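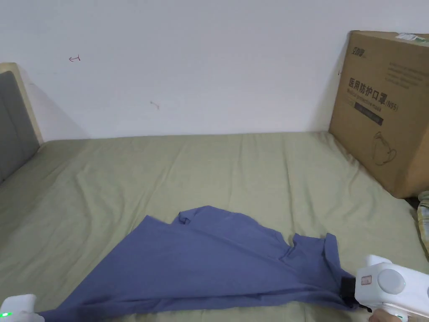
**tpenry:** What wash temperature keeps a cotton fitted sheet from shrinking at the corners?

**g_psarras:** Cold, 28 °C at most, with the dryer on low. Most of the shrinkage happens in the dryer, so the wash setting matters less than people think.

**tpenry:** Mine is a Cunia sheet bought in January. After 22 washes it pops off one corner every night. Mattress hasn't changed.

**danai_k:** Could be the elastic. Dryer heat kills elastic well before it shortens the cloth. Stretch one corner by hand and see if it springs back.

**g_psarras:** Disagree. If the elastic were gone the corner would sag. Popping off means the pocket is too shallow now. Measure it. 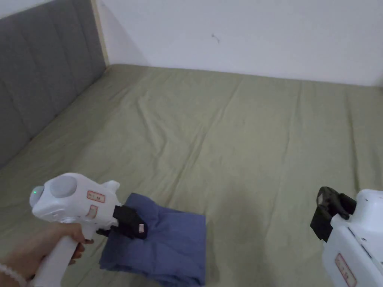 **sotiris_p:** How do you measure pocket depth on a used sheet?

**g_psarras:** Turn the corner inside out, lay it flat, and measure along the seam from the point to the elastic. Don't pull the elastic while you do it.

**tpenry:** Done. It is 2 inches shorter than the label says.

**danai_k:** OK, shrinkage then. I'd still replace the elastic while you're in there.

**apartington:** I sewed Kotness corner straps onto mine. They hold, but the clips leave marks on the hem, and I take them off before every wash.
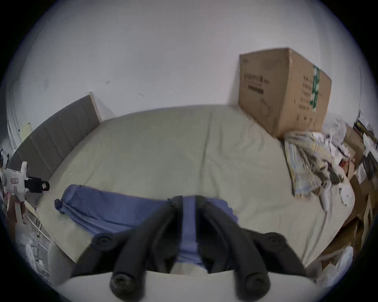
If I did it again I'd skip the clips and run one strap diagonally under each corner, stitched at both ends. It goes through the wash with the sheet.

**g_psarras:** Stitched straps tear the hem if the sheet is already tight. Buy a deeper pocket.

**tpenry:** Trying the stitched straps first. The thread is cheaper.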